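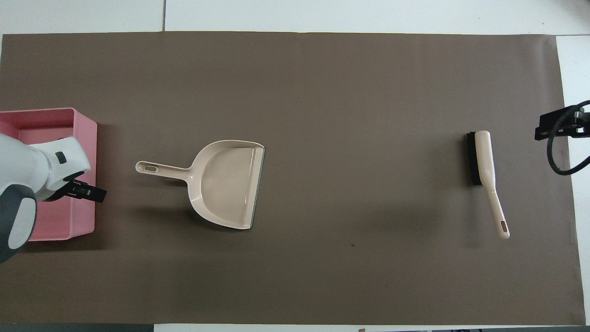

Lab 3 handout: comparing parallel grippers on long-handled tools
Gravham bench course, October session

Purpose. Parallel grippers are usually rated on blocks and cylinders. A brush or a dustpan loads the fingers differently: the mass sits far from the grip point, so the tool rotates in the fingers before it slides. This lab measures that rotation for two finger sets, Umach (flat, squared) and Drisitz (padded).

Setup. Both arms run from the Ji controller. Tools start flat on the brown mat, within reach of the arms. Set closing force to 95 percent of the rated value on both sides. Do not change it between finger sets.

Procedure
1. Grasp the dustpan by the end of its handle. Bring the scoop down until it lies on the mat.
2. Grasp the brush by the handle, bristles down. Lower until the bristles touch.
3. Sweep toward the scoop at constant speed. Log wrist torque on both arms.
4. Repeat 3 times, then change fingers.

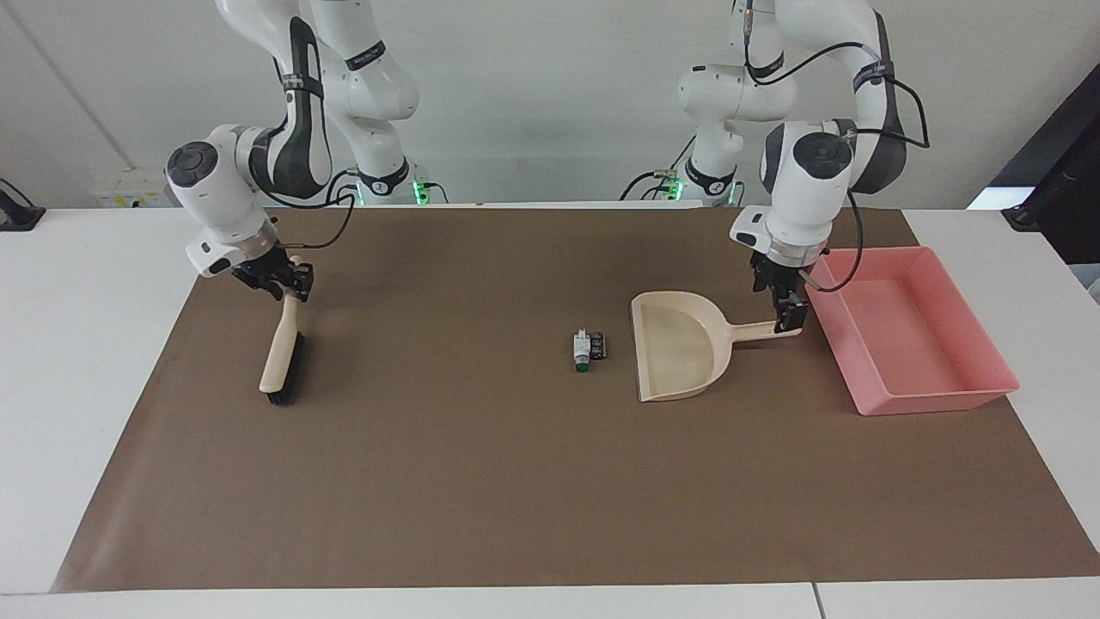

Torque on the brush side rises at first contact and should level off during the stroke. A second rise means the handle has turned in the fingers. Mark the sample number and discard the rest of the run.

Reference logs. The Umach log holds 1265 samples and the Drisitz log 1438. Trim the longer one before plotting, and align both on first contact instead of on the start command.

Report. Submit one plot per finger set, wrist torque against sample number, with slip points marked. State which tool slipped first. Camera-based angle estimates may be added but do not replace the torque data.

Due December 7, 2024.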